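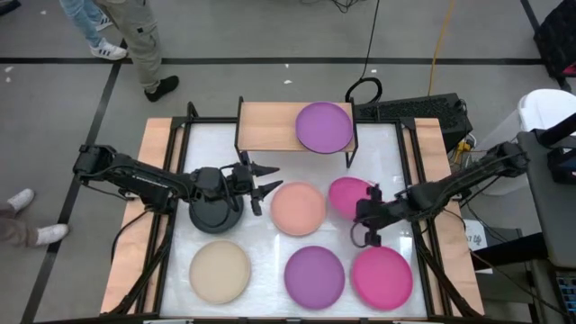 Wutow, November
by the lodger on the second floor

They have started painting the fronts of the houses along the airport road again. Only the fronts! I walked behind the row this morning on my way to the bus and the back walls are the same bare block they were when I moved here, with the same drain running past the kitchen doors. From the road it's all a very nice cream now, and there are flags on every lamppost as far as the Tiedemann roundabout, so I suppose a delegation is coming, or a summit, or one of those investor weekends where the hotels fill up and the rest of us can't cross the street for three hours.

The woman at the bakery says 15 stalls were cleared from outside the bus station overnight. She had it from her cousin, who sold phone cards there (and fried dough in the mornings, which I will miss very much). They were told they could have a place at the new market in Liltodero. Fine, but Liltodero is 13 kilometers out and the minibus costs more than you'd make on a tray of dough. I said somebody should write to the mayor's office and she laughed so hard she had to put my bread down.

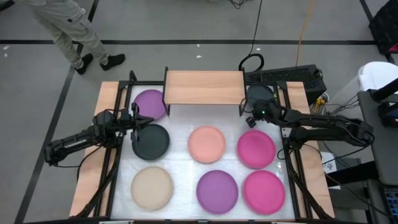

I did go and look at the notice board outside the town hall after lunch, mostly so I could stop repeating things I'd only heard. The list of plots for "enhancement" is up, 1152 of them, in tiny type, behind glass that has fogged on the inside. I found our street on it, then wasn't sure it was our street, then a guard asked me to move along. No map anywhere. You have until the end of the month to object, in person, with the original deed, and half the people on my stairs have a receipt and a handshake.

The radio this evening was all about the Rellema project, the towers and the lake. Homes for 2000 families, they said, and then the man read out the starting prices and my landlady switched over to music. She's been in this building since before the last president and she says every one of them has promised a lake.

Power went at nine, came back at ten. I should wash my hair while there's water. Tomorrow I want to get to the town hall early with a pen and copy out our page properly, plot numbers and all, and then see if the tenants downstairs will come with me to ask about it.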